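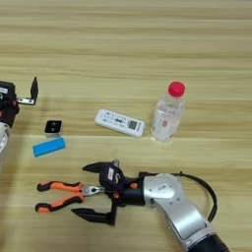

Geschichten > Kurzprosa > Sommerheft

Start Texte Autoren Archiv Kontakt

12. Juni - von Po-yen Yau

Als Koller auszog, blieb der Tisch stehen. Er war zu schwer für das Treppenhaus, und der neue Mieter, der für Zusix arbeitete und erst im Herbst kommen wollte, hatte am Telefon gesagt, ein Tisch sei ihm recht. Maren übernahm die Übergabe, weil sie im selben Haus wohnte und den Schlüssel hatte. Sie kam am Nachmittag herunter und fand auf dem hellen Holz die Sachen, die ihr Bruder nicht mehr in die Kartons bekommen hatte: die weiße Fernbedienung mit dem kleinen grauen Anzeigefeld, schräg hingelegt, und weiter links einen schmalen, leuchtend blauen Block und einen kleinen Würfel, oben schwarz, mit zwei weißen Punkten. Sie setzte sich und rief ihn an.

»Du hast etwas liegen lassen«, sagte sie.

»Was denn?«

»Eine Fernbedienung. Und so ein Ding mit zwei Punkten.«

Koller war schon auf der Autobahn, sie hörte den Blinker. Er sagte, die Fernbedienung gehöre zur Wohnung, die solle bleiben. Bei dem Ding mit den zwei Punkten müsse er nachdenken. Dann sagte er eine Weile nichts.

»Ist das von Papa?«, fragte Maren.

»Kann sein. Aus der Schublade vielleicht.«

Ihr Vater hatte bei Fimico gearbeitet, in der Kontrolle, bis das Werk nach Jovinport verlegt wurde. Er hatte immer etwas in den Jackentaschen gehabt, Muster, Ausschuss, Teile ohne Gehäuse. Abends legte er alles auf diesen Tisch, und vor dem Essen musste es weg sein. Die Kinder durften nehmen, was übrig blieb. Maren hatte eine Zeit lang eine Keksdose damit gefüllt und die Teile an die Nachbarskinder verkauft, das Stück für 12 Pfennig, bis ihre Mutter es merkte und sie das Geld zurückbringen ließ.

»Weißt du noch, die Keksdose?«, fragte sie.

»Du hast mir nie etwas abgegeben.«

»Du hattest kein Geld.«

»Ich war sechs«, sagte Koller.

Sie stand auf und ging mit dem Telefon am Ohr ins Schlafzimmer. An der Wand waren vier Abdrücke vom Regal. Im März hatte er ihr gesagt, dass er die Stelle annehmen würde, 78 Kilometer weiter nördlich, und sie hatte geantwortet, das sei ja keine Entfernung. Danach hatten sie nicht mehr davon gesprochen. Sie hatte ihm beim Packen geholfen und die Bücher nach Größe sortiert, obwohl er sie nach Ländern haben wollte.

»Was soll ich dem Neuen sagen wegen der Ablöse?«, fragte sie.

»Für den Tisch? Nichts. Den schenke ich ihm.«

»Papa hat 3000 Mark dafür bezahlt.«

»Papa hat gesagt, er hätte 3000 Mark bezahlt. Mama hat gesagt, er hat ihn von einem Kollegen bekommen.«

Davon hatte Maren nie gehört. Sie ging zurück und fuhr mit dem Daumen über die Platte, den Streifen im Holz nach, von links nach rechts. Als Kind hatte sie sich vorgestellt, die dunkleren Streifen seien Straßen und die helleren Felder, und an der Kante komme das Meer.

»Ich will ihn behalten«, sagte sie.

»Du kriegst ihn nicht die Treppe hoch.«

»Dann säge ich die Beine ab.«

Koller lachte, zum ersten Mal an diesem Tag. Er sagte, sie solle es lassen. Er komme in zwei Wochen, dann könnten sie den Tisch zu zweit auseinandernehmen, die Beine seien nur verschraubt - jedenfalls glaube er das. Sie solle den Neuen anrufen und ihm 100 Euro anbieten, damit er sich selbst einen kaufe.

»Fährst du vorsichtig?«, fragte sie.

»Ich stehe im Stau.«

Nachdem sie aufgelegt hatte, steckte sie den Würfel ein. Die Fernbedienung legte sie auf die Fensterbank im Schlafzimmer. Den blauen Block nahm sie auch mit, ohne zu wissen, wofür. Dann kniete sie sich unter den Tisch und suchte die Schrauben.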